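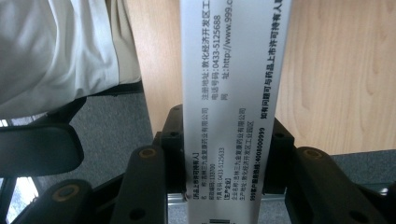 Keeping Medicine Leaflets in Order

Reading time: 2 min

Households are advised to keep the printed leaflet for as long as the medicine itself remains in the home. Long, narrow leaflets curl easily and are often thrown out with the carton.

Clear a section of table before sorting. Flatten each leaflet by hand, then fold it so that the name of the manufacturer and the customer service number face outward. Where a leaflet is in a language not read by everyone in the home, write the name of the medicine in pencil on the outer fold. 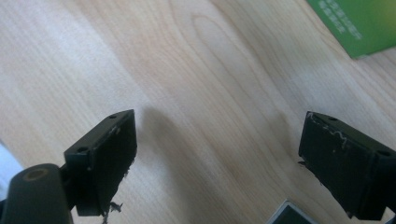
Light wood tabletop, pale grain.

Store the folded leaflets upright in a shallow box, in alphabetical order. A box 40 cm long is sufficient for most homes. Leaflets for medicines no longer kept may be recycled with paper - the medicines themselves should be returned to a pharmacy.

Review the box every December. Questions on home storage may be addressed to Florante Magbanua, Household Guidance, Lovura.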